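Setting up your Pluvirell rain timer, part 2: the first program

OK, so by now the timer is screwed onto the outdoor tap and the batteries are in (if they aren't, go back to part 1, I'll wait). Now for the bit I like, which is telling it when to water.

Before you start, open the tap all the way. I know it feels wrong. The Pluvirell has its own valve inside and it stays shut until the program says otherwise, but if the tap is only half open you'll get a sad dribble at the far end of the hose and blame the timer, like I did my whole first summer.

1. Turn the dial to CLOCK and press the plus button until the time is right. Watch for the little PM mark! Mine watered at 5 in the morning for a week when I wanted late afternoon.

2. Turn the dial to START. The hour blinks first. Pick one, press OK, then do the minutes.

3. Turn the dial to HOW LONG. For pots on a drip line I use 3 minutes. For a raised bed you'll want a lot more, and it depends on your soil, so poke a finger in and see.

4. Turn the dial to HOW OFTEN. Every 2 days is a good place to begin in spring.

5. Turn the dial to AUTO and leave it there. A small drop shows up on the screen.

Note: if the dial sits between two words, the screen goes blank. It isn't broken, just nudge it until it clicks.

Caution: don't unscrew the hose while the drop on the screen is flashing. Flashing means the valve is open and you'll be soaked to the elbows.
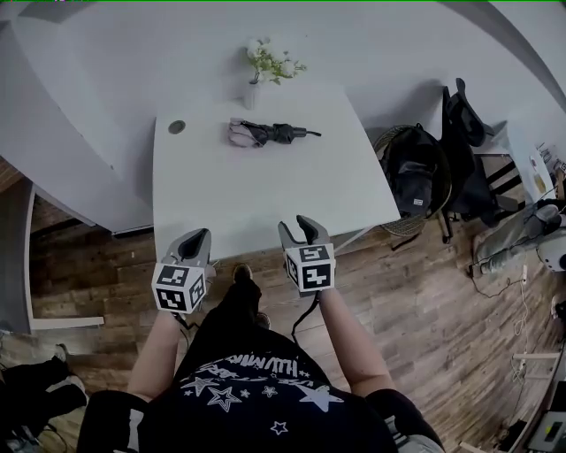
Erent
Garden editor and tap-timer tinkerer

Now the rain sensor, if you bought the kit that has one. It's the mushroom-shaped thing on a long wire. It plugs into the socket under the rubber flap at the bottom of the timer, and the plug only goes in one way, so please don't force it.

6. Fix the sensor somewhere the rain can get at it. Under the eaves is no good, and neither is anywhere your sprinkler can reach (it'll think it's raining every time you water, and then skip the next turn).

7. Twist the cap to choose how much rain it takes to stop the program. I keep mine on the second notch.

8. Pour a cup of water slowly over the cap. After a minute or so you should see a cloud on the screen. No cloud? Push the plug in again and check the wire for nicks.

Note: the cloud hangs around until the pads inside the cap dry out, and on a cool shady wall that can take a good long while. Leave it be.

To water by hand, press the big green button once. It runs for 5 minutes and shuts itself off, or you can press again to stop it sooner. Your program carries on as before.

Caution: take the timer indoors before the first frost. Where I live that means early November. Let the water drain out of it, pull the batteries, and keep it somewhere dry. The clock will need setting again in spring, so hang on to this page.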